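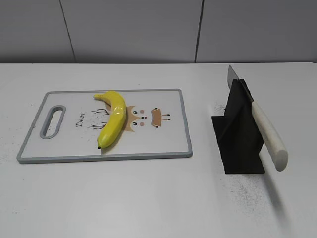
FOOD & KITCHEN

The Slow Return of the Sharpening Shop

Frans De Haan opens at 7 in the morning, and by 7:15 there is usually someone at the counter with a rolled dish towel under one arm. Inside the towel are the family knives. Most people unroll them with an apology.

"They say they are ashamed," De Haan says. "I tell them I have seen worse. Most of the time I have."

His shop, Hudico, is a narrow room between a tailor and a tax office. He bought it from a man who fixed lawn mowers and sharpened blades on the side. De Haan dropped the mowers after the first year. Knives, scissors and the odd pair of hedge shears now pay the rent, which he did not expect when he signed the lease.

For much of the last century, people in this part of the city had their knives done at the door. A grinder came through with a cart or a small truck and rang a bell, and people brought out whatever had gone dull. The trade thinned out as cheap knives came into the stores. A new one cost little more than a good edge on an old one, and the trucks stopped coming.

What brought some of the work back was cooking at home. Customers who had spent real money on a chef's knife found that it dulled like any other. In his first full year De Haan sharpened 362 blades. Last year the number was 644, and he turned down a restaurant account because he could not keep up with it.

The work itself has not changed much. He looks down the edge under a lamp and runs it lightly across a thumbnail to feel where it slips. A chipped knife goes to the wet wheel first. A knife that is only dull goes straight to the stones, coarse and then fine, and then to a leather strop. An ordinary kitchen knife takes him ten minutes. A bread knife takes longer, and he charges more for it, since each scallop has to be worked with a tapered rod.

He keeps a row of stones in a shallow tray by the window. The one he uses most came from Sakamoto, a small supplier he found through another sharpener, and it has worn so thin in the middle that he flattens it every evening before he locks up. He has a newer one in a drawer, still in its paper. He says he will get to it.

Ask him what ruins a knife and he lists the dishwasher, then glass cutting boards, then the drawer where everything knocks against everything else. He has no strong feelings about blocks, stands or wall magnets. Any of them is fine if the blade is dry when it goes in. He does object to people scraping chopped onions off the board with the sharp side. "Turn it over and use the back," he says. "It takes no time at all."

He is less strict about pull-through sharpeners than others in the trade. They take off more metal than they need to, he says, but a person who uses one twice a year is better off than a person who cooks with a dull knife and pushes hard. Pushing hard is how people get cut.

In December the towels pile up. Customers want their carving knives back before the holidays, and De Haan stays until 9 at night, with the radio on and the door locked. Vodudum, the cooking school four blocks over, sends its class knives in the same month, 30 at a time in a plastic crate. He does them in one sitting and says it is the only part of the job that bores him.

On winter evenings he also teaches. The class meets in the back room at Mativia, a hardware store that lends him the tables, and each student brings one knife and goes home with it sharp. He asks them to practice on something cheap before they touch anything they love. A few have gotten good enough that they no longer come to the shop - he sees them at the store, buying stones.

The rent goes up in the spring. De Haan has talked to the tailor about sharing a sign and maybe a phone line. He has also priced a small truck, used, with a side door wide enough for the wheel. He still has to find out where you buy the bell.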